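Prundia Butterfly Survey: Data Help Desk
Ticket 1592
Subject: Spring records missing from county totals after upload
Status: Closed
Opened by: Vasiliki Karras, Field Records
Assigned to: Raphaël Pons, Data Services
Opened: April 3, 2021

Summary of request

The field records office reports that sightings submitted for the early spring transects do not appear in the county totals. The upload page accepted the file and displayed the usual confirmation message. The file contained 76 records. The public summary page shows one new record for the same period, a mourning cloak from the Zacharias transect. The remaining 75 are absent from both the map and the species list.

The requester asks that the matter be resolved before the first-flight dates are sent to regional coordinators, as several entries are the earliest of the season for their sites.

Entry 1, Data Services

The upload log was reviewed. The file was received in full and no rows were rejected. The 75 records are present in the holding table and carry the status "awaiting date check." Records with this status are not shown to the public and are not included in totals.

The requester is asked to confirm which version of the Dateo entry form was used, and whether the dates were typed by hand or copied from a field sheet.

Entry 2, Field Records

The current version of Dateo was used. Dates were copied from a spreadsheet kept by the Clendard transect leader, who records the day before the month. The single record that was published had been typed directly into the form. The paper field sheets remain at the records office and can be consulted if required.

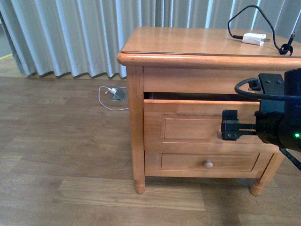
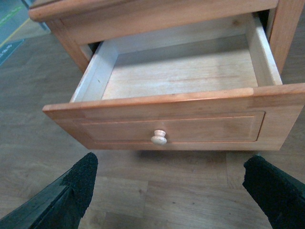
Nightstand with a drawer pulled open, two views.

Entry 3, Data Services

The cause has been identified. Dateo expects the month first. Where the day was 12 or lower, the form read it as a month and produced a date that was valid but wrong. Where the day was higher than 12, the form left the date blank. The date check held both groups, the first for falling outside the expected flight period or after the upload date, and the second for having no date at all.

No records have been lost. Species names, observer initials, site codes and weather notes were stored correctly.

The following steps are requested of Field Records:

1. Do not upload the file again. A second upload would create duplicate entries.
2. Prepare a two-column list giving the record number and the correct date, with the month written as a word.
3. Compare the list with the paper field sheets, giving particular attention to the February sightings.
4. Attach the list to this ticket.

Entry 4, Field Records

The list is attached. During the comparison, 2 records were found to have the wrong date on the spreadsheet itself. Both are cabbage whites from the creek section at Clendard. The dates on the paper sheets have been used, and the transect leader has been informed.

Entry 5, Data Services

The corrected dates have been applied and the date check was run again. All 75 records passed and now appear on the map and in the county totals. The first-flight table has been rebuilt.

A note on date order has been added above the date field on the upload page. Transect leaders who keep their own spreadsheets are asked to write the month as a word in future submissions.

Entry 6, Field Records

The totals have been checked against the field sheets and agree. The ticket may be closed.

Resolution code: Date format, corrected at source
Related tickets: None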